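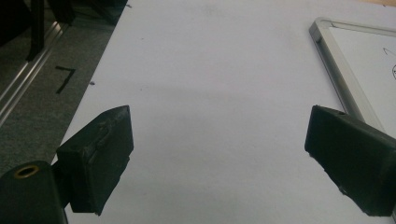

Late-Night Gas Station Safety Checklist, With My Comments

I've worked the overnight window at the Duvlow station out on the county road for a long while now, and every November, when the holiday shoppers start rolling in at odd hours, I redo this list. A couple of people at the Urham store asked for a copy, so I typed it up with my notes left in. Change whatever doesn't fit your place.

OUTSIDE, BEFORE DARK

1. Canopy lights all working - OK
One over pump 2 was flickering last month. Fixed now. People get jumpy in the dark, and jumpy people argue.

2. Parking spots by the door lit and visible from the register - NEEDS WORK
The ice freezer still blocks my view of the end spot. I've asked twice to have it moved. Most of the shouting matches I've heard in this job started between two parked cars, so I really want to see that spot!

3. Windows clear of posters between waist and head height - OK
I took down the soda banner myself. Officers driving by should be able to see in, and I like seeing out.

4. Street number readable from the road - OK
We're 2548. The 8 was peeling, so I stuck on a new one.

INSIDE

5. Panic button tested with the alarm company - OK
Call Jitidon first and tell them it's a test. (Ask me how I learned that one.)

6. Cameras recording, clock correct - NEEDS WORK
All the pictures are fine, but the clock never got changed back and it's an hour fast. If a detective ever needs that footage, a wrong clock makes everybody's statement look wrong too. Ticket is in.

7. Drawer under the limit - OK
Ours is 98 dollars after 10 p.m. Everything over goes in the drop safe, and the sign saying so is taped where customers can read it.

8. Back door shut and locked, exit bar working - OK
No propping it open for smoke breaks. Yes, I mean me.

9. Phone charged and within reach of the register - OK

PEOPLE

10. Everyone on shift knows what to do about loud music or an argument in the lot - PARTLY
The new hire hadn't been told. Our rule is that we don't walk out there. Use the outside speaker, ask once, politely, and if it gets worse call the police and stay behind the counter. Same goes for customers who want to go "have a word" with somebody. I can't stop them, but I'll offer them a coffee and ask them to let me handle it. Works more often than you'd think.

11. Everyone knows to lock the door after shots or a threat, with customers inside - OK
Get folks down and away from the glass. Stay on the line with the dispatcher.

12. Incident sheets by the register - OK
Write down plates, clothes, the time and what was said, in the words you heard. Do it before you talk it over with anyone else. Sheets go in the Krajewska binder, and the manager gets a copy within 24 hours.

STILL OPEN
Ice freezer, camera clock, and a proper sit-down with the new hire. I'll check all three again before my next stretch of nights.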